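Utilizamos cookies para melhorar a sua experiência de navegação. Ao continuar, aceita a nossa política de privacidade. Aceitar | Gerir preferências

4. Primeira afinação e calibração do desumidificador Fidow

Leia esta secção até ao fim antes de ligar o aparelho. A folha rápida que vem na caixa promete que tudo fica pronto "em instantes". Não fica, e quem seguir só essa folha vai provavelmente voltar aqui no dia seguinte com o depósito cheio e a cave tão húmida como antes.

4.1 Escolha do local

1. Coloque o aparelho no chão, nivelado, com pelo menos 40 cm livres de cada lado. O folheto comercial diz que pode encostar à parede. Pode, se não se importar de perder rendimento.
2. Feche janelas e portas da divisão. Um desumidificador com a janela aberta está a tentar secar a rua.
3. Afaste roupa estendida, cortinas e papéis soltos da grelha de saída.
4. Deixe o aparelho na vertical durante 8 horas antes da primeira ligação, sobretudo se veio deitado no carro. O óleo do compressor precisa de regressar ao seu lugar.

CUIDADO: não use extensões enroladas nem fichas triplas. O cabo fornecido é curto e a tentação é grande. Mude o aparelho de sítio, não o cabo.

4.2 Ligação e primeiro arranque

1. Confirme que o depósito está encaixado até ouvir o estalido. Sem ele, a luz vermelha acende e nada arranca.
2. Ligue a ficha à tomada e prima o botão de arranque uma vez.
3. Escolha o modo contínuo. O modo automático só faz sentido depois de calibrar o sensor (ver 4.3).
4. Espere. A ventoinha arranca logo, o compressor demora 3 minutos. Desligar e voltar a ligar recomeça a contagem do zero.

Nota: um cheiro ligeiro a plástico no primeiro dia é normal. Se continuar ao terceiro, já não chamaríamos normal a isso, diga o vendedor o que disser.

4.3 Calibração do sensor de humidade

O sensor interno está junto à entrada de ar, o que significa que mede sobretudo a humidade do próprio aparelho. Por isso recomendamos um higrómetro separado, mesmo barato. A marca Prornholm vende um "certificado"; não encontrámos razão para pagar a diferença.

1. Coloque o higrómetro a meia altura, do lado oposto da divisão, longe de paredes exteriores.
2. Deixe o aparelho trabalhar em contínuo até ao dia seguinte.
3. Compare os dois valores. Se a diferença for de até 3 pontos, não mexa em nada.
4. Se for maior, mantenha premido o botão de humidade até o visor piscar e acerte o valor com as setas.
5. Repita a comparação passados uns dias. Uma única leitura vale pouco.
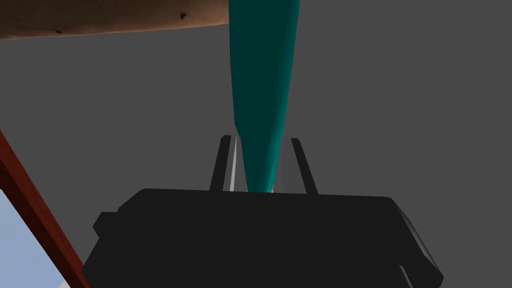 Nazar Kravchuk escreveu-nos a contestar o passo 2: na cave dele, em contínuo durante a noite, o depósito encheu antes das cinco da manhã e a leitura do dia seguinte não servia para nada. Sugere ligar primeiro a mangueira de escoamento e calibrar depois. Tem razão quanto a caves muito húmidas. Nos restantes casos mantemos a ordem indicada, porque a mangueira traz os seus próprios problemas.

4.4 Mangueira de escoamento (opcional)

1. Desligue o aparelho e retire a tampa traseira de borracha. Guarde-a.
2. Enrosque a mangueira à mão. Nada de alicates - a rosca é de plástico e cede depressa.
3. Dê à mangueira uma inclinação contínua até ao ralo. Uma só curva para cima basta para a água recuar para o depósito.
4. Verifique a ligação ao fim de uma hora, passando um papel seco por baixo da rosca.

CUIDADO: o adaptador Ristić é anunciado como universal. Nas nossas tentativas pingou sempre. Se já o comprou, use fita de teflon e ponha um tabuleiro por baixo.

4.5 O que esperar do consumo

Desconfie das tabelas de poupança. A nossa unidade, regulada para 55% numa cave fechada, marcou 231 watts no medidor de tomada com o compressor a trabalhar. A conta final depende das horas de funcionamento, e essas dependem da sua casa.

Limpe o filtro de duas em duas semanas, com água morna e sem detergente, e deixe-o secar à sombra. O aviso luminoso de filtro conta apenas horas, não sujidade, e apaga-se mesmo que não limpe coisa nenhuma. Os filtros de carvão Golturside servem neste modelo, mas só tratam de odores. Para códigos de erro no visor, passe à secção 5.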